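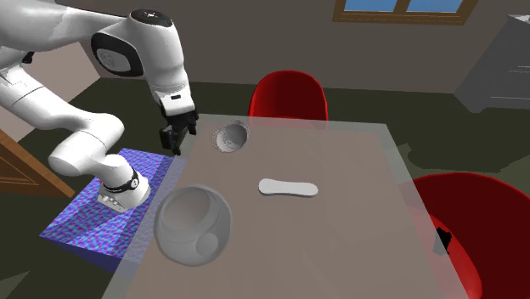

Gripper comparison, Salimbridge group, minutes of 5/19/23

The two-finger gripper was the main item, and we spent most of the hour on it because the simulator runs are finally giving us something to argue over! The new layout was up on the big screen throughout, with the glass tabletop, the small bowl, the flat white bar and the big clear sphere, and the open fingers over the near edge close to the bowl. Everyone agreed that the see-through top is a much tougher test for the depth camera model than the plain desk we used before, and the sphere tougher still. It stays in.

Results so far
Total runs logged on the Grundurow server: 1,690. Of these, 700 used the two-finger gripper and the rest used the Fabbri suction cup. The bowl is going really well with the fingers, especially when the approach comes down on the rim. The suction cup likes the flat bar and does badly with the bowl, where it keeps landing on the curve. Neither is any good on the sphere yet. There was a long and very happy discussion of whether a wider finger opening would fix that. It might, but the wrist would have to come in lower, and the controller already slows down there.

Controllers
The older controller had 155 timeouts, nearly all on the sphere. The Plallstead controller had 30 over the same set of starting poses, which got a cheer. One caution was raised: the two were run with different speed limits, so the numbers can't go in the report as they stand. Agreed to rerun the older one at the slower limit before comparing again.

Backgrounds
Short item. The random texture on the pedestal (blue and violet with pink in it this time) will keep changing between batches. The request to randomize the chair colors too was liked by all and put off until the rerun is done.

Actions
Rerun the older controller at the matched speed limit.
Try the wider finger opening on the sphere only, starting with the side approach.
Write down which friction value was used for glass. Two different ones are in the settings files.
Ask Fabbri for the drawing of the smaller cup.

Carried over
Real arm trials at the Salimbridge lab, now planned for September. Bench space still to be confirmed.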